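Workshop notebook, May 26, 2021
Ring marks on dark table finishes, continued from the February boards

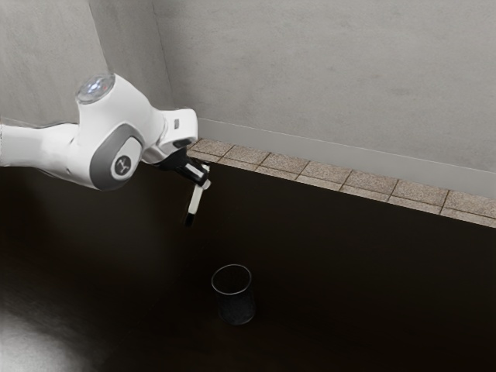 Arside wrote back on the February results and disagree with us on one point: they think the white rings on the shellac boards are mostly heat, and that cold water left under a glass overnight would hardly have touched them if the finish had been left to harden properly. They suggest repeating with older boards before we tell any customer that shellac is unsuitable for a bar or café top.

Fair comment. The February boards had been finished for less than a fortnight when we started on them, and the notes don't say how warm the shop was. I have the same boards still, plus offcuts from the Drindach order in the same stain, so this round is old against new with everything else kept as close as I can manage.

Set-up

Boards are oak, stained dark with the water-based stain from the green tin, grain raised and knocked back before finishing. Four finishes: shellac, hardwax oil, the old Danish oil recipe, and the Ivlow two-part lacquer. One old board and one new board of each. The new Danish oil boards are a bit patchy at one end where the rag dried out, so I kept the tests to the good end.

Humidity in the back room was 51 per cent when I put the water down. Didn't check it again until I cleared up, by which time the big door had been open for the timber delivery, so take the figure as a starting point only.

Each position got 3 ml of water from the syringe, spread by setting a plain tumbler on it and giving it a quarter turn. Cold tap water in the first row. In the second row the tumbler was filled from the kettle, after letting it stand a minute so as not to crack the glass. Third row was cheap red wine, because that is what people spill. Left overnight, glasses lifted first thing, surfaces wiped with a dry cloth and looked at under the inspection lamp held low.

What I found

Old shellac, cold water: a faint ring when the lamp was low enough, none from standing height. It had gone by mid-morning. Arside are right on this one.

Old shellac, hot: clear white ring, full circle, still there now. Worse on the side where the tumbler base sits a little proud.

New shellac: ring from both hot and cold. The cold one is softer and has faded some way. So the age of the film matters a good deal for cold water and doesn't seem to help with hot. I'd like to see that again before putting it in the customer sheet.

Hardwax oil: no white mark on either board. The new one has a dull ring that feels slightly rough to the fingertip, which I take to be grain raising. The old one is clean apart from the wine, which left a purple-brown edge you can see if you know where to look. On a stain this dark it would pass.

Danish oil: disappointing as usual. Dark ring on both boards from the wine, dull ring from the hot water, something very slight from the cold. All of it would go with a rub down and another coat. That is the argument for the stuff, and customers who like it know that already.

Ivlow lacquer: nothing from any row. I tried harder with the lamp than I did on the others. The finish does look plasticky on open grain and the Drindach people have said they don't want it, so this isn't much use to us for the current job.

Repairs tried on the shellac

Went over the old hot ring with a cloth just damp with meths, very light passes, letting it flash off in between. Took most of the white out. Overdid it at one spot and softened the film, which now has a cloth print in it. Will need to be left and then flatted.

On the new board I used 1,000 grit with a few drops of oil and no meths. Slower and it leaves a satin patch, but less chance of making a mess. If the whole top is going to be waxed afterwards the patch won't show. I would tell someone at home to do this one and leave the meths to us.

Didn't try the mayonnaise trick. It was suggested again at tea. I expect it is the oil in it doing the work, and we have oil.

Cost and oil use

Weighed the hardwax oil tin before and after for the Drindach estimate. Two coats on the full sample top took nearly 93 grams, less than I allowed in the quote. Some of that is the stain sealing the surface a bit. The bare oak sample from Ó Néill drank more on its first coat alone, though I didn't weigh that one and should have.

The Ó Néill timber is also a shade greener than ours under the stain. Might be the oak, might be that I used the bottom of the tin without stirring it enough. Do a fresh strip beside the old one before blaming the timber.

Problems

The syringe leaks round the plunger if it is held upside down for more than a moment. A couple of positions in the cold row may be short of water. I topped them up by eye and marked them with a pencil dot on the board edge.

Wine row on the old shellac board was knocked during the delivery and ran into the hot row. Ignore both rings at that end. The results above are from the other end, which stayed put.

The masking tape lifted a sliver of finish from the new hardwax board when I pulled it. Probably too early for tape. Use the low-tack roll next time, or just pencil lines.

Next

Repeat the hot row on old shellac with a thin cork mat under the glass, and again with a paper one, as that is what the café will have on its tables.

Ask Ivlow whether the matt version of the lacquer is the same stuff with a flatting agent in it. If it is, a sample on filled grain might be worth showing to Drindach after all.

Send Arside the cold-water result and the photographs of the old and new shellac side by side. Ask how long they leave theirs before it goes out of the door.

Boards are on the top rack, face up, with paper between. Please don't stack anything on the shellac ones until the soft patch has hardened. Order more meths.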